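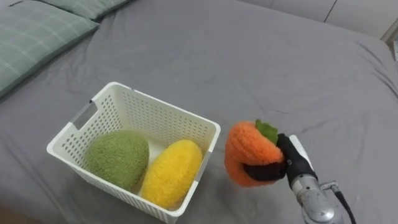 I fought my second amateur bout in June, and people at work keep asking how it went, so I'm writing it down once and sending them the link.

The short version is that I lost on points over three two-minute rounds. The longer version starts with my weight.

I train at Flimwood, which is a boxing gym above a tile shop. My coach is Ama Sowah. She has me down as a 70 kilo fighter, and for most of the year I walk around a little over that. When the bout was offered I was heavier than I'd told her. I had been eating like a person who wasn't going to be asked to fight, and then I was asked. I had five weeks.

Cutting weight

I didn't do anything clever. I stopped eating after seven at night, cut out beer and bread, and ran before work. The first two weeks it came off easily and the third week it stopped. Ama told me to leave the scale alone except on Wednesday, when she would stand there and read it herself. That helped. I had been getting on it four times a day and changing what I ate for lunch based on a glass of water.

I made the weight with a little to spare. I was also tired in a way I hadn't been for my first fight. I don't think it lost me the bout, but next time I'd like to start closer to where I need to be.

Sparring

I kept a notebook this time. Between January and the fight I sparred 84 rounds, most of them with two people. One is a tall southpaw who came over from the Selimska club when it closed its evening sessions. The other is a teenager who is faster than me and knows it. I got comfortable with both of them. I knew when the southpaw was about to throw the left because his chin comes up, and I knew the kid would back off if I put two jabs together.

The trouble is that the man I fought did neither of those things. He was shorter than me, he was orthodox, and he walked forward the whole time. I had sparred maybe four rounds all year with somebody who fights like that. Ama had pointed this out in April. I said I'd find someone and I didn't.

The hall

The show was at Zuccaro Hall, which is used for weddings most weekends and has a low ceiling and one very small changing room. They sold 269 tickets. It felt like more from inside the ring, mainly because of the noise coming back off the ceiling.

I was bout nine out of fourteen. The doctor saw us at four, weigh-in was straight after, and then I sat on a plastic chair until almost half past eight. I ate rice and chicken out of a tub and half a banana. I wrapped my hands too early and had to do them again. If you've never been to one of these, most of it is sitting down.

The rounds

The first round was mine. I kept him on the end of the jab, moved to my left, and landed one good right hand when he reached. I came back to the corner and Ama said, "Same again, but get your feet under you first." I nodded and drank some water and did not take that in at all.

In the second he worked out that if he took one jab on the forehead he could get inside, and once he was inside I had nothing for him. I tied him up and got told off by the referee for holding. He hit me to the body five or six times with his left hand and I dropped my elbow to cover it, and then he went upstairs. None of it hurt much at the time. I could tell from the crowd that it looked bad.

The third was close. I threw more than I had in the other two put together, and I stopped going straight back. I thought I might have done enough. Two of the three judges had it for him, and having watched the video I'd have scored it the same way. I shook his hand and his coach's hand and went to find my bag.

My gloves, for anyone who asks about gear, are a pair of Prilura sixteens that I use only for sparring. The club running the show hands out the competition gloves, and those were stiff and smaller than I'm used to. I'd like to do a few rounds on the pads in something like them before the next one. 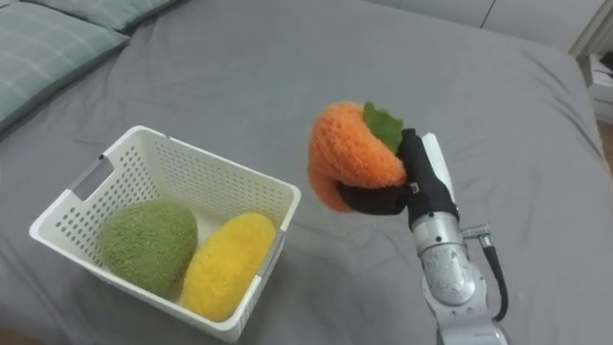 What I'm working on now

Ama gave me a week off and then a list. It's mostly inside work. She puts tape on the floor and I have to stay between the lines while someone leans on me, and I'm only allowed to throw short punches. I'm bad at it. The teenager is good at it, naturally.

I've also found two people who come forward. One is a heavier guy who has agreed to go easy, and the other boxes at a club 44 miles away, so I drive over there every second week. It's a long way to go to get hit in the ribs. They have a proper full-size ring, though, and they don't mind me turning up.

On the days between I'm doing more for my neck and my stomach, and I've gone back to skipping, which I had let slide because the people downstairs complained. I do it in the parking lot behind the tile shop now.

The next show I could get on is in the fall. Ama hasn't said whether she'll put me forward. My ribs are fine, my nose is fine, and the bruise under my right eye was gone in nine days. I weighed myself this morning and I was two kilos over, so I'll be running again tomorrow at six.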